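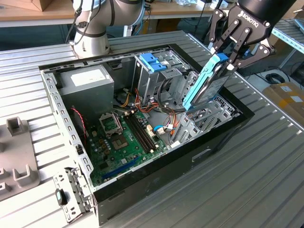 Drive and blue caddy, in the gripper, at the drive cage.

Cell 8 at Enirau: what people keep asking

Is the arm taking my job?
It's taking the part of your job you complained about at every review. Hard drives and their caddies go to the robot. Cables and anything with a clip designed by a sadist stay with you.

Is it faster than me?
No. A good bench tech at Todorova Street clears 49 towers on a day shift. The cell does around 20. It also works through lunch and has no opinions about the radio.

Will I be timed against it?
No. Management put this in writing in November, and the sheet is taped up by the lockers for anyone who enjoys reading it again.

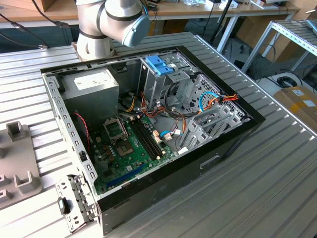 Reader comment from Cirnine: We've had a cell like this since spring, and the pay grade question came up long before anyone cared about speed. Get yours settled early.

Fair point. Cell operators move up one grade after 100 logged hours. Training counts toward the hours – watching from the doorway with a coffee does not.

What do I do when it stops?
Press pause, read the message in Restumix, and clear the fault if it's on your card. If it isn't, call the line lead. Please don't talk it through its feelings. We've tried.

Can I go back to the manual bench?
Yes, at any shift change. Two people have, and one of them came back for the chair.

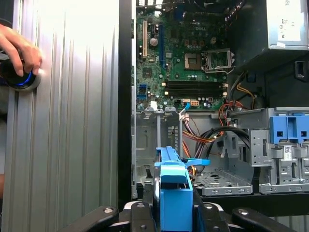
Blue plastic piece in the gripper, seen from the wrist camera.

Who do I ask about shift swaps?
Still the line lead. The robot has no say in the schedule, which puts it level with the rest of us.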